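Can a machine do the cooking chores yet?

Print | E-mail

I get asked this a lot, and my answer in November is still "some of them, slowly." Moving steamed buns from a basket to a plate takes me 20 seconds. A bun is soft and round, and it dents if you squeeze it. 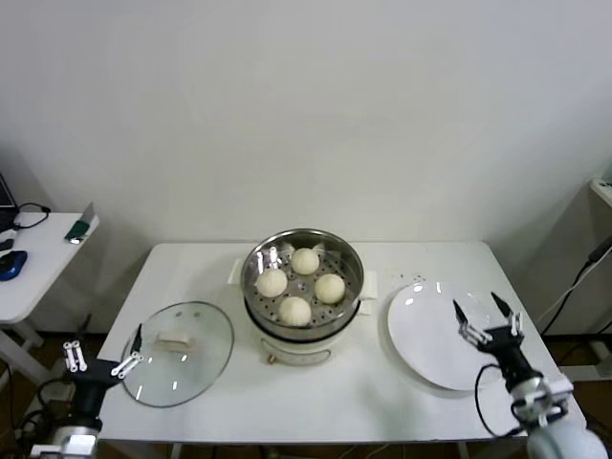
Folding shirts is further off, I think. Jumdale says three years – I would guess longer. For now I still do my own dishes.

Print this post | E-mail to a friend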